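Somebody Should Write Down What "Done" Means

I've got a bee in my bonnet about rules, so bear with me. I spent a good part of August reading safety and conduct sheets for places that let robot arms loose on household jobs (I know how to enjoy a summer), and what struck me was how much ink goes on keeping people out of the way and how little on the job itself. Who may stand where, who holds the stop button, what gets signed at the start of a shift. All good stuff, I wouldn't cross out a line of it! But then you get to the part about the task and it says something like "operator completes the assembly", full stop, on to the fire exits.

Completes it how? Take a small plastic table with legs that go into the corners. You and I would say it's finished when it stands on the floor and doesn't wobble under a mug of tea. Now try saying that for something with two arms, working on the table while it's on its back. Is a leg in when it's upright? When it's been turned until it stops? When somebody has given it a tug? I asked Struan Gillies, who looks after written procedures at Flivau, and he laughed and said he had 16 pages on arm operation and one sentence on the furniture.

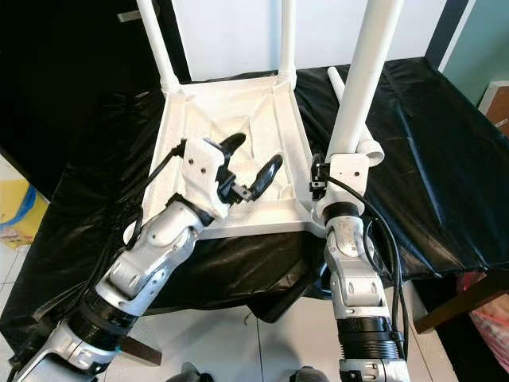
Legs in the air, one gripper at a front corner and the other open over the underside.

I find that moment fascinating, I really do, and it's just the sort of moment the sheets skip. One hand has hold of a corner, the other hasn't closed on anything. Is the open hand allowed to wait there? Should it be holding the far side steady? Ask three people and you'll get three house rules, each delivered as though it came down from a mountain. Nathalie Gauthier told me that at Trondcombe the second hand must always be touching the work. Fiona Jardine, who trains operators for Hayat, thinks that's daft and teaches hers to keep it clear until it's wanted. I lean Fiona's way, for what it's worth, but I'd settle for either so long as it's on paper and the new starter gets to read it before the first go and not after the first telling-off.

And then there's the question of what you work on. I'm a great believer in covering the table. Plastic sheeting is cheap and it saves the top from scratches, but the glossy kind rucks up, and a ruck under one corner can tip a light piece just enough to spoil the line of a leg. So my rule would be a sheet that's smoothed before each go and replaced when it won't lie flat any more. Beathag Lamont wants it taped down on all sides, and I can't bring myself to go that far. Have you ever tried to peel that tape off again? Half your afternoon goes.

Cables are my other hobby horse. Every sheet I read says they must be "managed", a lovely word that commits you to nothing. A cable running down an arm needs some slack in it or the wrist can't turn, fine, but how much? I'd have the arm taken slowly through its whole reach at the start of the day, with someone watching the loops and nothing else. If a loop can catch a chair leg, or a table leg, or the edge of whatever you've laid down, shorten it and do the whole thing again. Five minutes, kettle time.

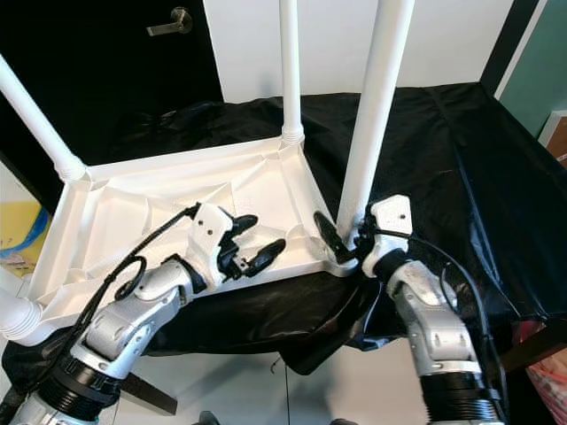
The objection I hear most is that too many rules make people slow and grumpy, and Vasco Henriques put it to me with some force over a very long lunch. He's run this sort of work at Wekico for years and he reckons a good operator feels when a leg has gone home. I'm sure he does! But feeling is no use to the person who started last week, and it's less use still to whoever has to sort the good attempts from the bad ones later. If Vasco calls a leg seated and the next operator wouldn't, their two tallies can't be put side by side, and both of them will swear theirs is right.

So I'd ask for 2 things, and I don't think they're greedy. First, a line for each object saying what finished looks like, in words a visitor would follow: all the legs in, turned the right way up, stands by itself, survives a push from one finger. Second, a line saying what counts as stopping early, so that a leg left crooked gets written up as a leg left crooked. You could fit both on a card by the stop button.

Struan has said he'll try it on the tables first and leave the chairs until he's got the wording right. He's already stuck on "crooked".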